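About Stitavwood Audio Archive

Stitavwood Audio Archive transfers, catalogs and preserves recorded radio: serials, anthology programs, station promos, farm reports and local variety shows. Most of the material was made for one broadcast and was not expected to last. Our holdings come from private collectors, estates and small stations that have closed or changed format.

What we hold

The collection is divided into four groups.

Lacquer discs. These are 16-inch transcription discs cut at 33 1/3 rpm, plus a smaller number of 12-inch discs cut at 78 rpm. Aluminum-base discs make up most of the group. Glass-base discs are stored apart from the rest and are handled by two people at all times.

Pressed transcriptions. Syndicated programs were shipped to stations as vinyl or shellac pressings. Many carry two episodes, or two parts of one half-hour episode, with gaps left for local advertising. We keep those gaps at their original length in the preservation file.

Open-reel tape. This group is mostly quarter-inch acetate and polyester tape, full track or half track. A large share was recorded off the air at home, at 3 3/4 or 7 1/2 inches per second, and the speed is not always what the box says.

Paper. Scripts, cue sheets, program logs and sponsor letters are filed by series, then by air date. Where a script exists but the recording does not, the episode is listed in the catalog as "script only."

The catalog has 3,000 entries. One entry is one broadcast, so a program that survives on both disc and tape has a single entry with two source records attached to it.

How a transfer is made

Discs are inspected under raking light before anything else is done. If the lacquer is lifting, the disc is played without wet cleaning. Otherwise it is cleaned, rinsed with distilled water and dried upright. White powder on the surface is usually palmitic acid from the breakdown of the plasticizer, and it is removed before a stylus is set down.

We choose the stylus by trial. Several tip sizes are tested on 30 seconds of the program, and the quietest clean result is used for the full side. Start-inside discs are noted on the source record. The flat transfer is made at 96 kHz, 24-bit, with no equalization and no noise reduction. A listening copy is made from that file with the playback curve applied.

Tapes are checked for vinegar odor, edge curl and failed splices. Old splices are replaced when they will not hold. Azimuth is set by ear for each reel, and again partway through if the recording changes machines.

We do not rebuild missing openings or closings from other episodes. If the first minute is lost, the file starts where the source starts — the catalog says so.

Dating and titles

Circulating copies of old radio programs are often mislabeled. Titles were made up by collectors, rehearsal recordings were traded as broadcasts, and East Coast and West Coast performances were treated as one. Our catalog separates the title spoken on air, the title on the script and any title in common use. A date is marked "confirmed" only when two independent sources agree. All other dates are marked "reported."

Our sites

Work is carried out at three locations. Stallano is the main building and contains the cold storage vault, the disc room and the reading room. Ikau is used for tape transfer and has 4 playback decks. Jin holds duplicate storage and the workbenches.

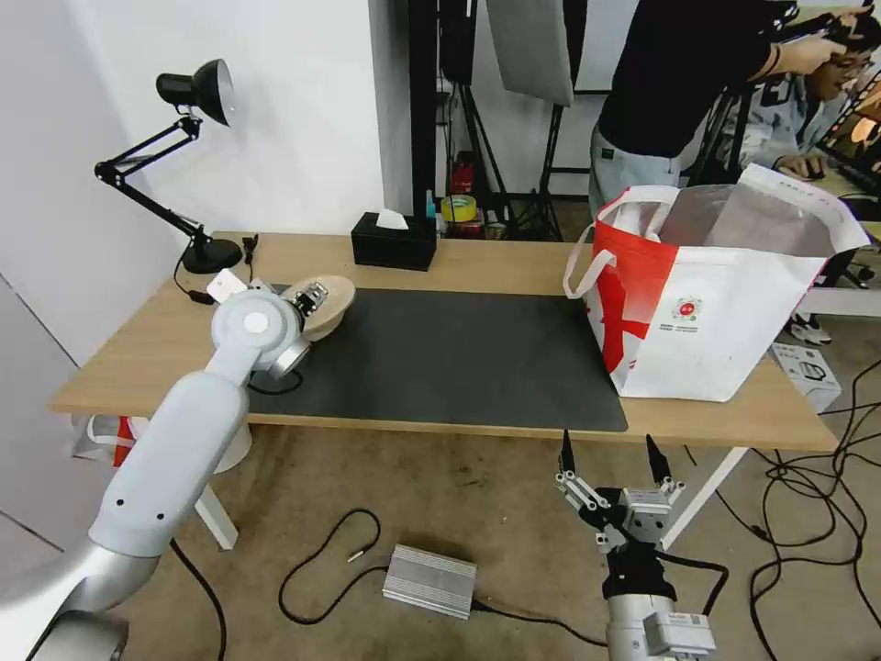 Tabletop with desk mat, Jin site.

Access and copies

The reading room at Stallano is open by appointment. Listening copies may be played on site at no charge. Requests for duplicates are reviewed for rights status and answered within 21 days. Each request may include up to 13 programs. Larger orders should be split.

Offering material

Please send a list before sending any recordings. Useful details are format, disc diameter, label text and storage history. Do not clean, play or rewind the items first. We schedule intake once a year, in September, and glass-base discs are collected in person.

Page last revised March 4, 2020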